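Open Day at the Robot Lab in Prenddale

I'd been meaning to get over to Prenddale for ages, so when the folks at Muvska opened up their workshop to the public in October 2025 I put my name down the same evening and talked my sister into driving. (Thank you, Jo. I still owe you lunch.)

Parking first, as a few of you asked. There's a small lot behind the building on Urnach Street and it fills up fast. We ended up by the garden center and walked back, which took 12 minutes with a stop for coffee. The door is on the side, next to the loading bay, and the sign for it is tiny. If you find yourself in the tile showroom you've gone too far, although the lady in there was very nice about it.

Inside they'd split us into groups of 30 and given everybody a sticker with a color on it. We were orange. Orange group got the talk before the demo, and I'll admit I was itching to skip straight to the robots, but the talk was good! Lauri Tikkanen gave it, and he has that gift of telling you something pretty technical while sounding like he's describing his weekend. His whole subject was picking things up and putting them down again. He had us all take a pen out of our bags, pass it to the other hand and put it away, and then asked us to say exactly how we'd done it. Which finger moved first? How hard did you squeeze? When did you know you had it? The room went very quiet. I still couldn't tell you.

He said a factory robot has it easy in one way, because the same part turns up in the same spot all day long. A kitchen table is a different story. Cups have openings, plates lie flat, fruit rolls, and somebody always leaves a thing right at the edge. So that's what the team has been working on since February: ordinary tabletop stuff, with a hand that has proper fingers on it instead of the two-sided pincher I had pictured.

Then we got to go through to the back, where the demo tables are. It was louder than I expected in there, mostly from the fans and from the green group, who were having a great time at the other end. Bartosz Malinowski was running our table. He asked us to stay behind the tape and then stood chatting with us while the arm got on with things, glancing over his shoulder at it now and then like a parent at a playground. 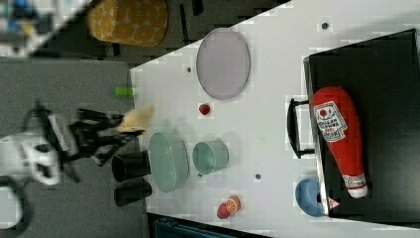

I had a hundred questions and got through maybe six of them before a boy in front of me (eight years old, very serious, had brought a notebook) took over. He wanted to know if the robot gets tired. Bartosz said no, but the motors do warm up, and they give it breaks. He wanted to know if it could feel the food. Bartosz said it depends what you mean by feel, and then gave him a real answer about how the fingers can tell when they're pushing against something, and didn't talk down to him once. I liked that a lot.

My own big question was about the toys. Why play food and not the real thing? Bartosz laughed and said the first reason is that a real tomato only gets dropped once. Toys can go through the same exercise over and over, and you can have hard pieces and squashy pieces on the same table. The plush ketchup bottle was the crowd favorite in our group. I'd have guessed soft things were the easy ones, since you can't break them, but he says they're a headache: you squeeze and the shape changes, so whatever plan you made for holding it is already a bit out of date. Plates are their own problem. Try picking up a flat plate from the middle of a table without sliding it to the edge first and you'll see what he means. I tried it at home that night and got it on the second go, with a fair amount of fingernail.

What surprised me most was how much of the job is people. I had imagined you press a button and go get a sandwich. But somebody has to lay out the table, think about what goes near what, watch the run, write down what happened and set it all out again a different way. They told us they'd logged 591 runs for this one project, and there was a nice groan from the staff when the number came up, so I gather every one of them is remembered.

It's slow, too. I don't mean that as a complaint. My sister timed herself clearing the coffee cups off our bench afterward and was insufferable about it all the way home. Still, I found I could watch that hand for a long time. You start rooting for it.

There was a snack table (real food, we checked), and a corner run by Dudek, the electronics club from the high school, where the kids could wire up a little buzzer and take it home. We have a buzzer now. It lives in the glove box, and that's where it's staying.

A few practical things if you want to go next time. Entry was free, but you do need to book, and the slots are short. Wear shoes you can stand in. Strollers are fine in the talk room but have to stay outside the demo area. They ask you not to use flash near the tables. The restroom is upstairs and there is an elevator, just ask at the desk, as it needs a key card.

Lauri told me they're hoping to do another one in February, and this time there'll be 4 demo tables open instead of the two we had. I've asked him to let me know the minute booking starts, and I'll put it in the newsletter as soon as I hear. If enough of us want to go we could share cars, so drop me a line if you've got a spare seat or need one.

Oh, and whoever left a gray scarf on the bench by the door, the desk has it. They said they'll hang on to it until the next open day.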